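Category: Manipulation > Teaching by demonstration

Pan rim grasps, hand-held grippers
Posted in October by Victor Nzioka

vnzioka: We have 234 demos of the two-handed pan lift, all recorded by hand with one gripper per side. The policy closes late on the right. The left is fine. Typical start position: 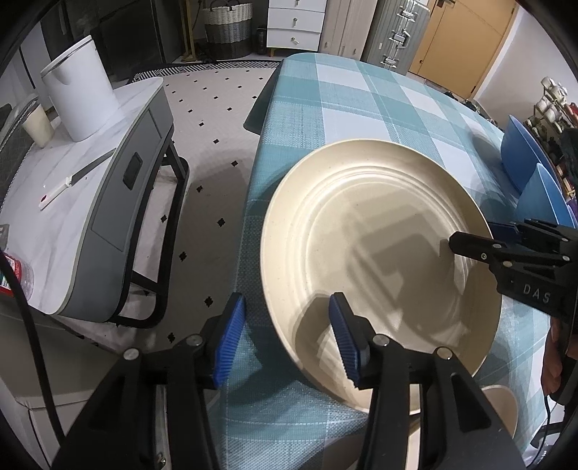
2 min read

kashindye_lab: Right jaw tip is over the inner wall, and the second gripper comes in flat over the rim. Two different approach angles on one pan. I'd fix the angle and record again.

vnzioka: The angles vary on purpose. Fixed ones failed as soon as the pan moved.

j_lumanlan: Agree with Victor on angles. I'd check the shadow on the pan base first. Ours at Givik learned to close on the shadow edge. We added 120 demos under a different lamp and it stopped.

kashindye_lab: More data will hide a timing fault. Compare the clocks on both grippers.

vnzioka: Checked. Right lags left by 10 frames in the later sessions.

j_lumanlan: Then that's most of it. I'd still change the lamp.

kashindye_lab: Would teleop not avoid this? One clock.

vnzioka: Too slow for us, and the operators can't feel the rim.

Thread 1668 | Contact the moderators | Back to top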